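Plank floor

A plank floor is a floor made of long boards laid side by side, and I've been putting them down, pulling them up and writing about them for 15 years, so I'm the one who ended up with this entry in the house guide. I'll try to keep it plain (Ottilie Brunner says my last one read like a shopping list, which is fair!).

Names and kinds

People round here say boards, planks or just "the wood". Solid plank is one piece of timber all the way through. Engineered plank has a real wood face glued on to layers underneath, and it moves far less when the heating goes on in December. Printed plank is a picture of wood on a hard backing, and I've got nothing against it, we had it in the kitchen at Brekside and the dog never managed to mark it.
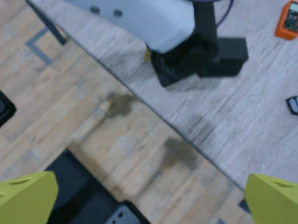

Width matters more than most buyers expect. My own hall boards are 95 millimetres across, quite narrow by today's taste, and they make the hall look longer than it is. Wide boards look grand but they open up bigger gaps in a dry winter, and then you're forever fishing out crumbs with a hairgrip.

Direction

The old rule is to run boards across the joists, and if you're nailing straight on to joists you really don't get a choice. Over a solid base you can go whichever way you like – along the longest wall, towards the window, even slantwise across the room, though you'll waste a lot of wood in the corners. Treasa Brophy laid her back room slantwise and bought one extra pack after another. It does look lovely, mind.

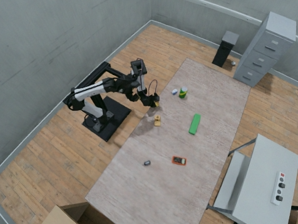 Gaps and noise

Wood takes in damp from the air and swells, then dries out and shrinks, so you leave a gap at the walls and hide it under the skirting. I've seen a floor in Vellia that was laid tight to the brick and it had risen in the middle like a loaf. Squeaks mostly come from a board rubbing on a nail. A screw cures it, and talcum powder down the crack will keep it quiet for a bit if you can't face lifting anything.

Looking after them

Sweep often, mop with hardly any water, and put felt under the chair legs. Bimla Uniyal swears by cold tea for dull boards; I tried it and mostly got a floor that smelled of tea. Oiled boards want a fresh coat now and then, and lacquered ones can be left alone until they wear through by the door.

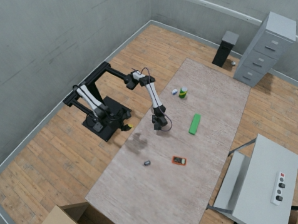 See also

Skirting board
Joist
Parquet
Underlay

Last changed 11/11/2019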